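Surbridge Community Forum > Home & Computing > Old desktop, which memory slots?

Print this page | E-mail this thread to a friend

282 views | 22 replies | 3 shares

ybenjelloun
Posted July 22, 2019

I've been given an old Dell desktop for my mum, who only wants e-mail, the bowls club website and somewhere to keep her photos. It runs but it's painfully slow, so I've bought a second memory module to go in with the one it came with. I have never put memory in a computer before. The side panel is off and I've got as far as finding the slots, four of them in a row beside the processor.

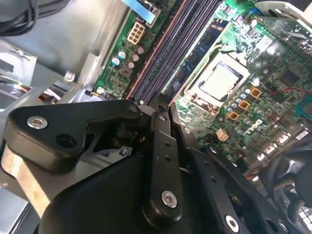

My question is which slot the second one goes in. My brother says right next to the first. The man at the market in Fikville who sold it to me said leave a gap. They can't both be right and I don't want to break it before she has even used it.

Thanks, Yasmine

Share (0) | E-mail this post

merkard_mick
Your man at the market is probably right but don't take anyone's word for it, mine included. On many boards with four slots you pair them, first and third or first and second, depending how the maker numbered them. The numbers are usually printed on the board by the slots. Get a torch and look. Then look up the manual for the exact model, it's free on the maker's site and there will be a page on memory.

Share (1) | E-mail this post

Toledo
Disagree with making a meal of it. Put it in any slot it fits, switch on, see if the computer reports the full amount. If it does, leave it alone. The difference in speed from pairing them up is tiny for somebody reading e-mails.

Share (0) | E-mail this post

merkard_mick
Some of these older office machines won't start at all if the first slot is empty, or they beep at you and sit there. Five minutes with the manual saves an afternoon.

Share (0) | E-mail this post

Chaltu Abera
I used to do up desktops for the library in December when people had their clear-outs, so here is how I go about it.

Shut down, switch off at the wall, pull the mains lead, then hold the power button in for a few seconds. Touch the bare metal of the case before you touch anything else. Lay the computer on its side on a table so you are pushing downwards.

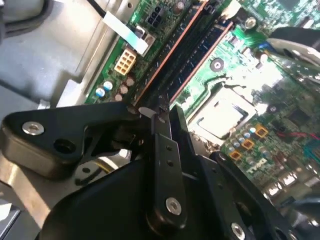

Open the latches at the ends of the slot first. Hold the module by its edges and find the notch in the bottom — it isn't in the middle, so it only goes one way round. If it won't line up, turn it round and don't force it. Then press at both ends with your thumbs until the latches come up. It takes more of a push than you'd expect and the board may bend slightly, which frightens people the first time.

On the slots I'm with Mick. Read the numbers.

Share (2) | E-mail this post

Toledo
Fair enough on the latches. I still say she'd be better off spending the money on a solid state drive. Memory won't do much if the hard disk is the slow part.

Share (0) | E-mail this post

ybenjelloun
Thank you all. The module was £22, so it's bought now and it's going in. Found the manual and it wants them in pairs starting at slot one. Is it worth taking the old one out and putting it back while I'm in there? It has been sitting in that computer for years.

Share (0) | E-mail this post

Chaltu Abera
Yes, I always do. Push the latches outwards, lift it straight up and have a look at the contacts along the bottom. If they're dull, wipe them with a dry lint-free cloth and keep your fingers off them afterwards.
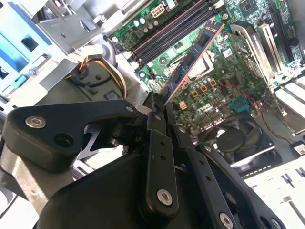
Blow the dust out of the empty slots before anything goes back in, with a can of air held upright and short puffs. Don't use the hoover. And check the two modules are the same type before you start, the label should tell you. Different sizes will often run together, different types won't even fit.

Share (1) | E-mail this post

Toledo
I've used the hoover for years with no trouble.

Share (0) | E-mail this post

merkard_mick
And I knew a bloke who never wore a seat belt. Use the can.

Share (4) | E-mail this post

ybenjelloun
Can of air it is. I'll do it after tea and let you know what it says when it starts up. Toledo, how much are the drives, and would I have to put Windows on again?

Share (0) | E-mail this post

Page 1 of 2 | Print this page | E-mail this thread to a friend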